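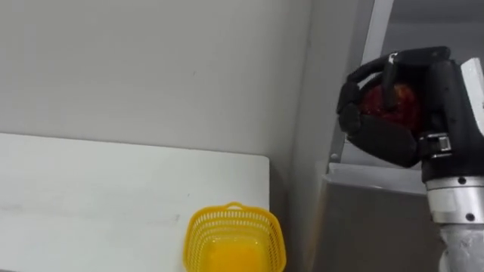

普利尔盖特(Prillgate)法庭科学中心的开放日,我是冲着指纹那一场去的。宣传单上写着“看看我们怎样让物证开口”,这种话我在法院旁听席上听控方讲过太多次,每次都想知道开口之前有多少物证是哑的。讲解员一上来先讲接触面积:东西越圆,握得越紧,手和它贴住的地方就越多,可是贴住不等于留下能用的纹线。照图里那种握法,拇指从上面横过苹果,其余手指弯下来裹住前面,下面还有手掌兜着,露在外头的红皮只剩一小块,外行会以为这苹果上到处都是证据。讲解员说,水果皮带蜡、带斑点、带弧度,真送到他们那里,多半先取拭子做DNA,纹线能不能显出来要看运气。我很愿意把“看运气”三个字抄下来,因为在法庭上我从没听任何一位专家证人用过。

先说行程。开放日分上下午两段,上午在科学中心,下午坐接驳车去普科尔顿(Pukolton)的治安法院,看一场模拟庭审。名额是网上抽的,我抽到的是上午组里人最多的一批。进门安检,手机要装进封口袋,袋子上有编号,出来时核对。安检做得很认真,只是我前面那位先生的袋子封反了,封条贴在开口的另一边,一路上谁都没看出来,到出口才有人替他撕下来重贴。我把这件事记在本子上。后来讲证物链的时候,台上那位年轻女士说“从现场到法庭,每一次交接都有签字”,我就翻回去看了一眼这条。

接待我们的是中心的对外联络主管凯瑟琳·卡布雷拉(Katherine Cabrera)。她口齿清楚,数字记得牢。按她的说法,中心上一个统计年度收到2,000件送检物证,其中1,000件和入室盗窃或者零售盗窃有关。正好一半。我问这两个数是不是取过整,她说是“便于公众理解的口径”。我接着问未取整的数字在哪里能查到,她说年报里有。回家以后我翻了年报,年报里写的也是2,000和1,000。

有一个数字倒是没有取整:574。这是同一年度里被退回、没有做检验的物证件数。它没有出现在她的讲话里,出现在走廊第二块展板的右下角,字号比图注还小。退回的理由分几类,包装不合格、标签不全、送检单位撤回、“案件价值与检验成本不相称”。最后这一类占多少,展板上没有写。我觉得普通人来参观,最应该知道的就是这一条:你家后窗被撬了,警察来取了样,样本送到了这栋楼,然后有人看一眼案由,把它放进退回的箱子。这个决定由谁来做,依据哪一份文件,当事人会不会接到通知,我在问答环节问了。得到的回答是“由送检方和我们协商”。至于通知受害人,那是警方的事。

实验室隔着玻璃看。我承认里面很干净,台面上东西不多,工作人员穿着全套防护服在里头走动。讲解员让我们注意气流的方向,说这间屋子是正压,外面的灰尘进不来。站在玻璃外头当然看不出气压,只能信。我旁边一位带着孩子的母亲问,这些人平时也是这样上班,还是因为今天有人来。讲解员笑了笑,说平时人还要多些。那为什么今天少呢?因为要抽人出来做讲解。那么开放日这天的检验进度就是要往后推的,后来我问积压,没有人愿意给一个天数。

最热闹的是足迹那一间。地上铺了纸,每个人踩一脚,用滚筒上墨,然后拿去和墙上的一排鞋底样张对比。孩子们玩得很高兴,大人也排队。我踩完之后,工作人员用不到半分钟就给我“匹配”上了三号样张。我请他再看一眼,因为我的鞋后跟外侧磨得很厉害,三号样张的后跟是平的。他低头看了看,改口说是“同一款式,磨损特征不一致”。好,这句话才是准确的。可是他最初那半分钟里给出的结论,换一个人、换一个场合,就会写在某份报告的第一行。我旁听过一宗商店盗窃上诉案,控方的足迹证据恰好就停在“同一款式”这一步,全镇买过这款鞋的人有多少,庭上没人提。当然那是另一家实验室做的,我不能把账算到普利尔盖特头上。

午饭自理,中心食堂开放,三明治偏贵,茶可以续。接驳车迟到,等车的时候下了一阵小雨。

关于特林(Trình)系统,多说几句。这是中心和普科尔顿警方共用的物证登记软件,去年六月上线,开放日的宣传单有整整一面在讲它。每件物证贴一个码,扫一下就知道在哪个架子上、谁最后碰过。演示用的是一个训练用的空盒子,扫码,屏幕上跳出一长串记录,很漂亮。我问,如果有人拿走了东西没有扫呢?演示员说系统会提示“超时未归位”。超时是多久?可以设置。现在设置的是多久?他要回去问。我并不认为他在躲闪,他看上去是真的不知道。但是一个管物证的系统,站在它旁边讲解的人说不出报警时限,这让我对那一面宣传单的兴趣降低了不少。另外,上线以前的旧案物证有没有补录,他说“正在进行”。诺尔科尔内斯(Norkolness)那座旧仓库里的东西呢?也正在进行。诺尔科尔内斯的仓库漏过水,本地报纸报过,我问有没有受影响的案件清单,卡布雷拉女士接过话筒说今天时间有限。

下午到普科尔顿治安法院。这栋楼我熟,旁听席的椅子还是老样子,坐久了腰疼。模拟庭审选的是一宗虚构的便利店抢劫,被告由法院职员扮演,控方的主要证据是收银台上的一枚掌纹。扮演侦查警员出庭作证的,是当地一位真警员,拉克伦·卡内基(Lachlan Carnegie)警长。他作证作得比我见过的大多数真证人都好,不抢话,不猜测,被问到不知道的地方就说不知道。辩方问他掌纹可能是什么时候留下的,他回答:“这个我说不了,店是开门营业的,谁都可以把手放在上面。”台下有人小声嘀咕说那还查什么。我倒希望那位嘀咕的先生将来有机会坐进陪审席之前先把这句话背熟。

可是模拟终归挑了一个好看的案子。整场下来,证人全部到齐,录像清楚,法官准时,翻译不需要,法律援助律师手里的材料是完整的。在同一间法庭里,我坐过一整个上午,看着5个案子先后延期,理由分别是押送车没到、报告没到、被告没收到通知、律师在别的庭、还有一个我没听清。如果真要让公众了解法院怎么运转,应该让他们看那样的一个上午。我把这个意见写进了反馈表。反馈表的选项只有“非常满意”“满意”“基本满意”,意见栏有两行。

模拟庭最后由观众举手表决有罪还是无罪。举手之前法官提醒大家按“排除合理怀疑”的标准来定。结果是有罪,差距很大。我举的是无罪,理由就是那枚掌纹说明不了时间,而唯一的目击者隔着一条马路,辩方问她当时有没有戴眼镜,她想了很久。散场时卡内基警长在门口和人聊天,我上前问他会怎么投。他说他是证人,不投票。又说,要是真的案子,他会再去调一遍公交车上的录像。这是我整天听到最实在的一句话,可惜不在程序单上。

有人会问值不值得去。不收费,路不远,工作人员态度和气,孩子能踩脚印,对没进过法院的人来说,进去坐一坐也比看电视剧强。我的保留在于,这一天里凡是我主动问到的数字,要么取过整,要么要回去查,要么不在今天的范围之内。我留了邮箱,卡布雷拉女士答应补三样东西:退回物证的分类明细、特林系统的超时设置、诺尔科尔内斯仓库的补录进度。目前收到的是一封感谢参加的群发邮件,附件是一份宣传单的电子版,和纸质的一样,只是少了背面的地图。

要去的读者注意几点。接驳车的上车点在科学中心后门,宣传单上画的是前门。法院那边的安检要重做一遍,水瓶要当面喝一口。带孩子的最好上午就走,模拟庭审中间没有休息。想看退回件数那块展板的,过了第一道玻璃门往左看,别跟着队伍走得太快,讲解员在那里不停。

我已经另外提交了书面查询申请,三个问题原样照抄。收到答复会贴在本页下面。

发布于12/30/19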